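On Whether Machines Are Ready for Household Work

Readers of these pages have asked for my present view on domestic robots. I have followed the subject since September, principally through the simulated trials prepared by Etent, and I set down my conclusions here.

The trials take place in rendered rooms with the ordinary furnishings of a home. A two-fingered gripper is asked to move, straighten or put away objects of various sizes. Large flat items have proved the most troublesome. A person lifting a board will shift both hands without thinking; a gripper must commit to one point, and a small error there grows considerably at the far corner.

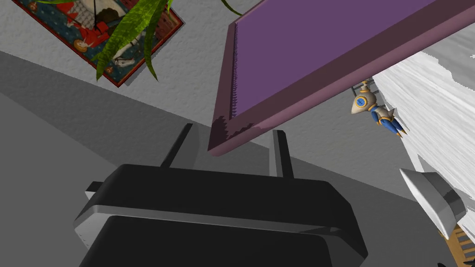 The gripper beneath the purple board, in simulation.

Of the 514 attempts I was able to review, 200 concerned large items. I would not yet entrust any of the systems with a shelf in my own home. Performance with small objects was better, although slow – a task that occupies a person for 20 seconds may take a machine several minutes.

There is also the matter of shared space. Chores are seldom done alone, and a household machine must work close to hands other than its own, and close to the papers and odds and ends that gather on any table.
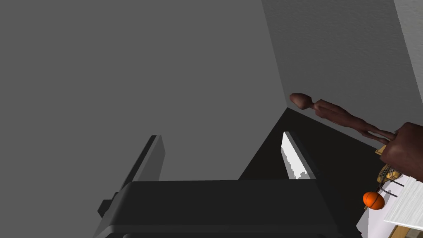 Wumpini Agbeko wrote to me on this point: "You judge these machines as if they had to replace a person. At Brotby we would be content with one that cleared the benches overnight and stopped when it was unsure." I accept the correction in respect of the shop floor, where benches stay in their places and the lights may be left on. A home is rearranged daily.

Dede Sarpong has suggested that walls deserve more attention than floors, and I am inclined to agree. Dusting a picture, or working near one without disturbing it, requires a lightness of approach that is rarely tested. Houseplants complicate the task further.

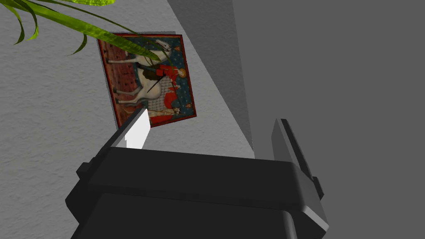
Open gripper near the framed horse and rider.

My view therefore remains cautious. Sorting and carrying small items may reasonably be expected within a few years. Hanging, dusting and the handling of anything wide should be left to people for the present. I intend to return to the subject when the Lultmont results are available.

Comments (20) | Shares (300)

Contact | Copyright Asamoah Pages | Back to top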